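Our tea co-op in Bedel has changed its order day. You now have until 4 pm on the last day of the month.

Loose leaf stays at $68 a kilo. Herbal blends are cheaper, but the peppermint is late.
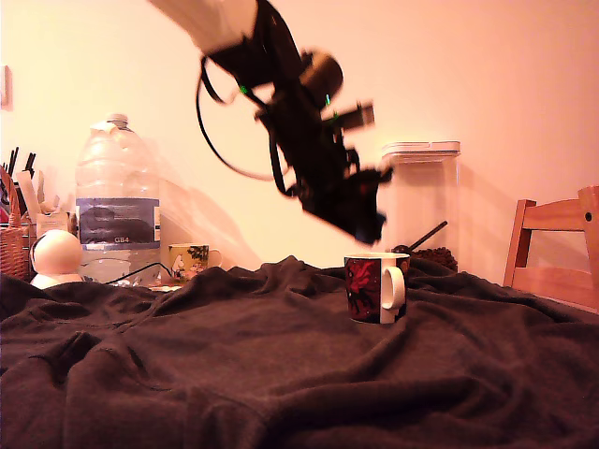
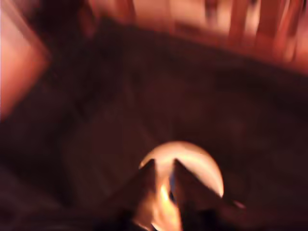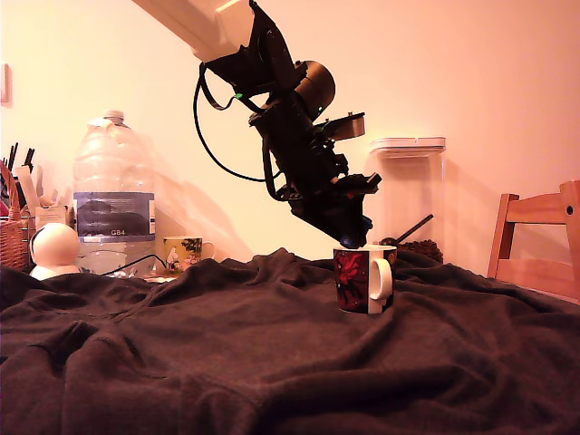
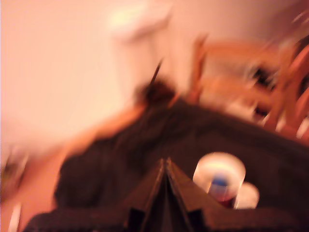 We had 147 orders in September, mostly black tea. Lilleo Road pickups are moving to the library foyer. Bring your own jar.

If you want to split a kilo with a neighbour, put both names on the form.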